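The Polo Shirt Gets Its Due
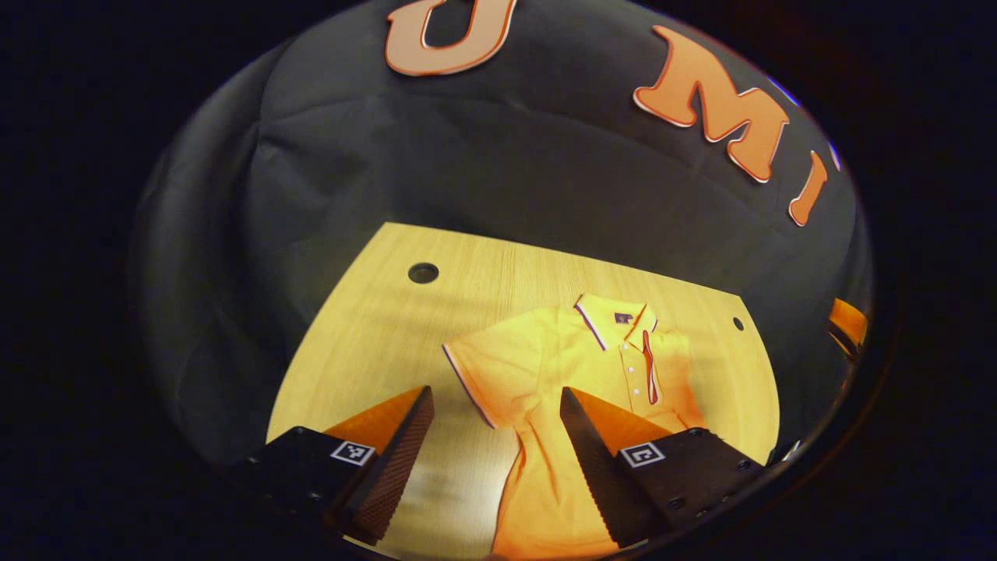 By the Dadumer Home Desk

Each September, the Hornville Clothing Library prepares its fall collection for lending. More than 300 garments pass through the sorting room before the doors open, and the largest single group is the polo shirt. Schools, clinics and shops in the district ask their people to wear one, and families return them as children grow.

A yellow polo on a light wooden tabletop makes a plain picture, yet the garment asks more of the person folding it than a T-shirt does. The collar has body. The placket pulls to one side if the buttons are left open. A knit that has been hung on a narrow hanger may carry small points at the shoulders for weeks.

The Library's written method, adopted from the Shabalala Laundry School, begins with the buttons. All are fastened, including the top one. The shirt is then placed face down and smoothed from the center toward the side seams. Each side is brought in toward the middle, with the sleeve turned back on itself, and the hem is raised in 2 folds to meet the base of the collar. The shirt is turned over and the collar pressed flat with the palm.

New staff are given 70 shirts to practice on. Most find the sleeves difficult at first, particularly on smaller sizes, where there is little fabric to turn back.

Storage is treated with equal care. The Library holds 200 shirts on open shelves, arranged by color and then by size, with the folded edge facing out. Stacks are kept low enough that a shirt can be drawn from the bottom without disturbing those above it. Yellow and white garments are shelved away from the windows on the Cluvine Street side, where afternoon light has faded stock in past years.

Readers who wish to apply the method at home will need a clear, flat surface at waist height. A bed is too soft for the purpose. Shirts should be fully dry before folding, and any stain at the collar should be treated first, as a mark stored over the winter is seldom removed in the spring.

Printed copies of the folding guide are available at the Library's front desk.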